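**ram insertion demos -- kinesthetic or teleop?**

**slotmonkey** -- 9:40 pm

so we're doing memory swap on old Dell towers, arm pulls a module from the fixture and seats it on the board. well thats the plan. 130 demos in, all by remote (leader arm + foot pedal). policy gets to the slot fine then just kinda hovers and mashes. success is bad. not posting the number

other half of the team wants to throw it out and hand guide everything. I don't. need opinions before March

cell looks like this, tower on its side, panel off, fixture to the left
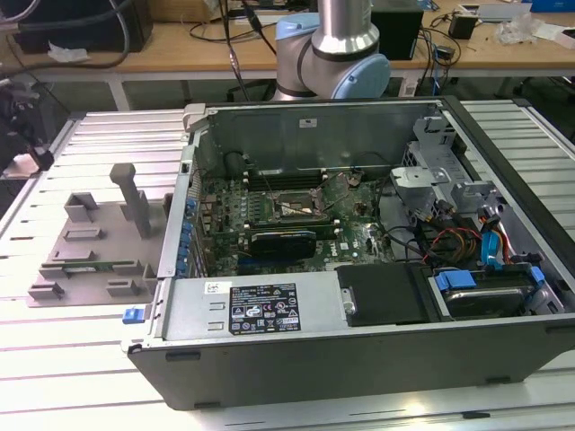 *Dell tower and the part fixture, fixed cam*

Stack is Prenitell for recording, stock settings mostly.

---

**pedalboard_kev** -- 9:58 pm

hand guiding. no contest for insertion. you FEEL the module drop in the slot. over a leader arm with no force feedback you're guessing off a video feed and your demos are full of guessing. the policy learned to guess

---

**Hoani_user** -- 10:11 pm

disagree w/ kev. If you hand guide, your hands are all over the camera view, and then at run time there's no hands. seen this kill a whole dataset. we had 100 of those and binned every one

teleop is fine if you slow down for the last bit. what speed scale are you running?

---

**slotmonkey** -- 10:15 pm

> what speed scale

uh. same the whole way. is there a way to change it mid episode??

---

**Hoani_user** -- 10:19 pm

yes, map it to the pedal. full scale for the reach, quarter scale once the module is over the slot. biggest single thing that helped us

---

**pedalboard_kev** -- 10:26 pm

ok but you can hand guide then REPLAY the trajectory with nobody touching it and record the cameras on the replay. no hands in view. problem solved, people have done this forever

---

**Hoani_user** -- 10:31 pm

replay works until the part slips a hair in the grip and now the replay jams it. fine for big stuff. a memory slot, no. half your replays get tossed

---

**pedalboard_kev** -- 10:33 pm

so toss them?? still faster than teleop at quarter speed lol

---

**carusitz_fan** -- 10:50 pm

you're both arguing about the input device, look at the cell first. OP post one with the gripper over the case

---

**slotmonkey** -- 11:04 pm

k. different view, gripper is over the far side of the case here. module's lying across the two slotted holders on the left, thats the pick 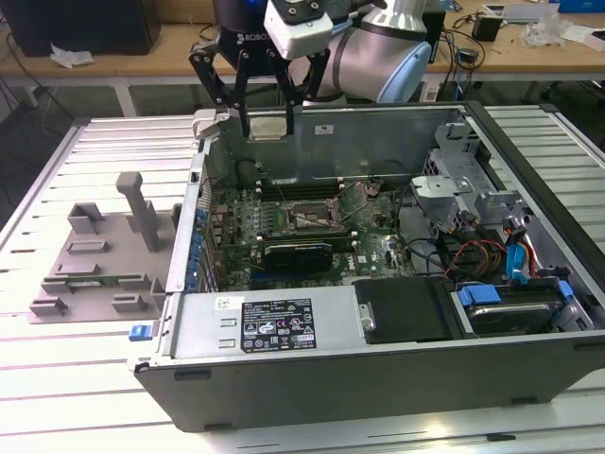 ### what I'd change, carusitz_fan -- 11:22 pm

- is the tower clamped? can't tell from this. if it isnt, do that before you record anything else. a case that creeps under push force ruins teleop AND replay
- memory slots are in two banks with the CPU socket between. are your demos mixing banks? if yes thats maybe your hover. it doesn't know which one you want
- there's cables running over toward the drive side, tie them down or move them the same way each time
- log wrist force even if the operator can't feel it. Faka had a plugin for that, dunno if its still maintained
- open latches by hand before the episode, don't make that part of the task yet

---

**slotmonkey** -- 11:30 pm

...yeah we are mixing banks. operators pick whichever. oh no

not clamped either, figured it was heavy enough

---

**Hoani_user** -- 11:34 pm

well there you go. sort the 130 by bank, train on one bank only, see what happens before recording anything new. costs you a night

---

**pedalboard_kev** -- 11:41 pm

agree on sorting first. still say do 5 hand guided + replay on the side and compare the contact part. 5 is nothing

---

**slotmonkey** -- 11:47 pm

ok plan: clamp, sort by bank, retrain, then pedal scaling for new ones. and kevs 5. we have 4 operators so I'll have just one do all of those, otherwise its another variable

will post the force plots if I can get teh plugin to build

---

**carusitz_fan** -- 11:52 pm

check the clamp doesn't block the path from the fixture. did that once -- redid everything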